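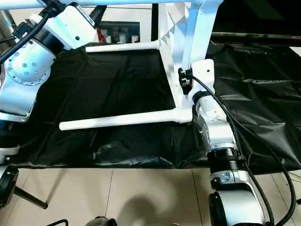 Uthai Rojanasak was already pouring the tea when I came up the stairs, and he had put out two kinds of cookies, the plain ones and the ones his daughter makes with palm sugar, and told me to start with the plain ones or I would never go back to them. He was right about that. We had agreed on an hour. I left when the streetlights were coming on.

He has been translating novels from Thai into English for most of his working life, and his newest, a long family story called "Inthanon," comes out from Mirkwood in November. It is the third book he has done with them, and the one he says nearly finished him off.

"I told my editor it would take a year," he said. "She was very polite. She said, 'Of course, Uthai,' and I could hear her crossing something out."

It took three years. Part of the trouble was the grandmother, who talks on nearly every page and whose speech slides between the northern dialect and a stiff sort of schoolroom Thai whenever a stranger walks in. A Thai reader hears the change right away and knows she is nervous, or showing off, or angry. In English there is no easy switch to flip. He tried giving her a country accent for the home scenes and took it all out again after seventeen chapters.

"She sounded like somebody's aunt in Kentucky," he said, laughing so hard he had to put his cup down. "A lovely woman, I am sure! But she did not grow rice on a mountain."

What he did in the end was quieter. At home the grandmother speaks in short sentences and leaves the ends off them, the way people do when everybody in the room already knows the rest. With strangers she finishes every one. I had read the whole book before I visited and had not noticed how it was done, only that I could tell when she was uncomfortable, and when I said so he looked so pleased that he went and got more hot water, though the pot was still half full.

He works at a kitchen table, mornings only, starting at 6:30. The first draft is always by hand in pencil, and he reads each page aloud before he lets himself go on to the next. His daughter, when she was small, used to do her homework across from him and believed for years that all fathers muttered. He keeps the old drafts in shoe boxes, and he brought one out to show me the opening line of "Inthanon," which he had written 79 different ways.

"Some of them are the same," he admitted, turning over the sheets. "I forget that I already tried it, and I think, oh, how clever, and then I find it again on the page from the spring."

The line he settled on is eight words long and has fog in it. The earliest one had fog and a rooster and two subordinate clauses. He misses the rooster, I think – he mentioned it again as I was putting on my coat.

We talked for a good while about payment, which he said I could write down, as long as I also wrote down that he is not complaining. He did his first book for a flat fee and a box of copies, and gave the copies away at a wedding. These days he asks for his name on the front cover, and he tells younger translators to ask for it too, early, before the cover is designed and everyone is suddenly very sorry. Several of them write to him. He answers all of it, usually at night, and he is stern about commas.

I asked him what he reads for himself when the work is put away. Detective stories, mostly, the older the better, and cookbooks in languages he can't quite follow. He had a Portuguese one open on the windowsill with a bus ticket marking a fish stew – he had been guessing at one of the ingredients for a week and would not let me look it up for him on my phone.

"Leave it," he said. "I am enjoying myself."

He has not decided on the next book. Mirkwood has sent him a few to look over, and there is a collection of short stories he has carried around since he was a student, the binding now mostly tape. He read me part of one in Thai, and then, more slowly, made me an English version on the spot, stopping to argue with himself over a word for the sound of sandals on wet steps. He tried "slap" and then "pat," and was not happy with either. By the time I got down to the street he had opened the window to call out one more, but a bus was going by and I missed it.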